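Storing glazed bowls – speaker notes
Clernance household ware session, August

Slide 1. Scope. Glazed bowls only, domestic use. Plates were covered in the morning.

Slide 2. Returns data. Hastus logged 3172 items over the period, 319 of them chipped at the rim. Point at the second column. The foot ring comes next, then the inside wall. Leave the Meireles figures for questions, as they use a different definition of a chip.

Slide 3. Nesting. Bowls of one shape and size nest evenly. Mixed shapes bear on a narrow band of glaze and wedge. Limit a stack to 6. Separate by lifting straight up, one hand each side, no twisting.

Slide 4. Surface. A woven cloth is enough. Marble or bare tile needs a mat. Keep rims apart when bowls are set down side by side – two rims touching is the usual start of a chip.

Slide 5. Colour. Two blues under the same light. Pause here and let people look at the glaze before going on.
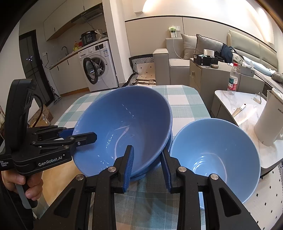
Blue bowls on a checked cloth.
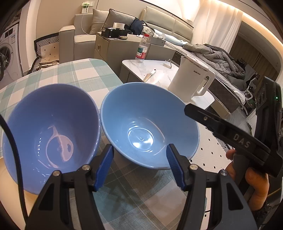 Slide 6. Inspection. Run a fingertip round the rim, then tilt the bowl to a lamp and look for a break in the reflection. Hairlines show better on dark glazes. Record on the Gollotlow sheet, one line per bowl, rim first.

Slide 7. Handouts are by the door. Next slot starts at 2.15.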